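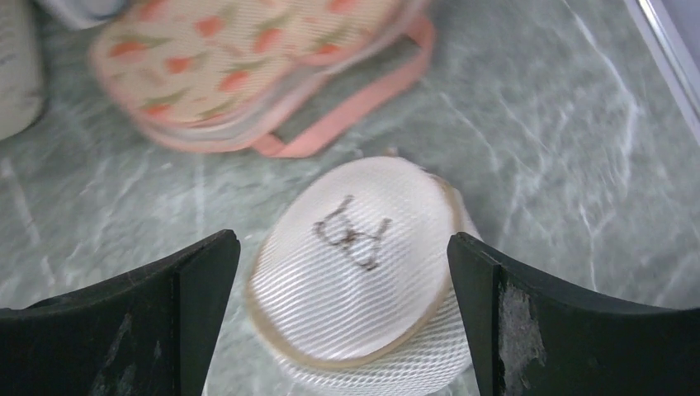

Observing notes: variable star program, October

The Brovbridge group has closed its autumn run on the short-period eclipsing binary listed in our program as Rinaldi 17. The run produced 191 usable exposures through the green filter. Another 43 were rejected during reduction, most of them for thin cloud and a few for trailed stars after the mount lost its guide star.

Exposures were 50 seconds each. Efthymia Deligiannis did the dark and flat correction, and Senad Dumitrescu measured the brightness of the target against two comparison stars in the same field. The second comparison star showed a slow drift on one night. It was dropped from that night's solution and kept for the others. Members who downloaded the first version of the light curve should replace it, as the drift is still present in that file.

Primary minimum came earlier than the predicted time by more than the timing error. Secondary minimum was covered only on the falling side. With one complete eclipse in hand, the period cannot be revised yet. A change in the orbital period is possible, and so is an error in the older timings, several of which were taken by eye and rounded to the nearest minute. Mirko Bassi is going through the paper logs to find out which clock was used for them.

The Lumley site will take over the target for the rest of the season. Its western horizon is lower, and the star can be followed there for over an hour longer before it sets. Observers should keep the same filter and exposure time. Times must be recorded in UTC at mid-exposure and corrected to the center of the Sun before they are sent in. Please send the raw frames as well as the measured values.

The reduction script has been updated to read files from the Dratier camera, which writes the exposure start time in a different header field. Fiorella Testa has the current copy. The next planning call is on Friday at 7:30 p.m.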